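Packing snacks well is mostly a matter of order. At Tastelton, Ariel Panganiban sorts by shape first: rigid tubes, then bags, then single wrapped cakes. A Pringles can keeps its form under load; a snack bag does not.

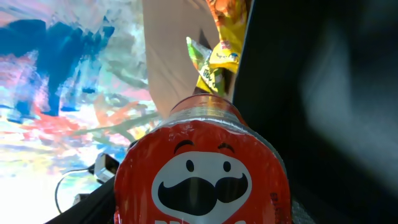 Food & Home | Storage

Cans go into the bin before anything else, on their sides if the walls are low. Panganiban allows 60 seconds for the sort.

Wrapped cakes such as pandan layer cake are lifted by the crimped end, 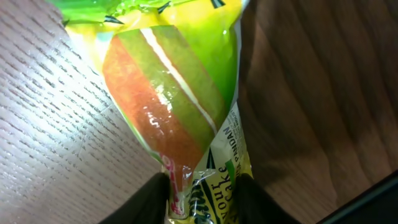 which keeps pressure off the sponge. They go in last — flat, with nothing on top.

Packets still to be packed stay on the table beside the bin, spaced apart. 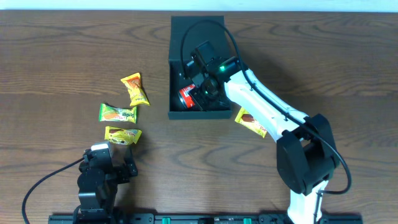 Red can in the black bin, packets on the wooden table.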